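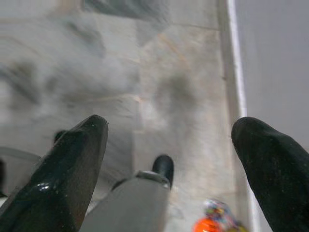

Wrist camera view with the gripper open over the floor, Cesdale.

Progress since the last report: November

We now have 477 floor pick-ups recorded, and the wrist view is proving a joy to work with! Ohemaa Mensah retrained the Primov model on them in two versions, with and without blurred stills. Keeping the blur in gave steadier approaches near walls – a lovely result, and one we hadn't planned for. Patterned floors still confuse it. Tahsin Gamage will spend the next 8 weeks on those.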